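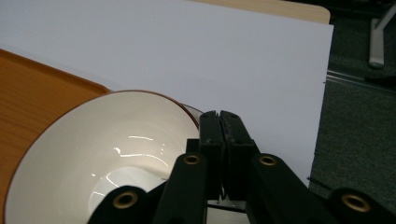
White bowl on the orange tray

Fibre and gut health: the things you keep asking me

I get a lot of emails about fibre (more than I ever got about anything glamorous), so I've put my usual answers on one page. I'm Oratile Mokoena, I run the Istow food and digestion group, and I'm not a doctor.

How much should I be eating?
More than you are, probably! I was on about 2570 calories a day when I first kept a diary and hardly any of it had seen a husk. I'd forget the perfect number and add one thing at a time, oats one week, lentils the next.

I added loads and now I'm bloated. Did I break something?
I doubt it, you've just gone too fast. I did the same with a giant bag of Brevberg bran and spent a miserable week in loose trousers. Drop back to what felt fine, stay there for 5 days, then creep up again. Drink more water too.

Do I need a powder?
Most people I meet get on well with food. If your GP or pharmacist has suggested psyllium, follow what they told you and take it with a full glass of water.

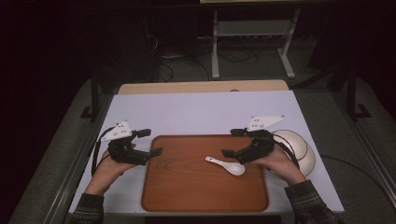
Powders can also get in the way of some medicines, so do ask before starting one. I keep getting asked about the Tovedance sachets and I've never tried them, sorry.

Does white bread count?
A bit. Compare the "per 100 g" column on two loaves and you'll see how much they vary. My toast is Fuchs rye at the moment, though my other half calls it roofing.

Are tinned beans as good as dried?
Yes, and I use them constantly. Rinse them if you're watching salt.

When should I see someone?
Blood, weight loss you can't explain, pain that won't settle, or a change in your habits that hangs around: ring the surgery, please don't email me.

Can I come to the group?
Of course! The next one is on 15 June 2019 and we start at 2. Bring a mug.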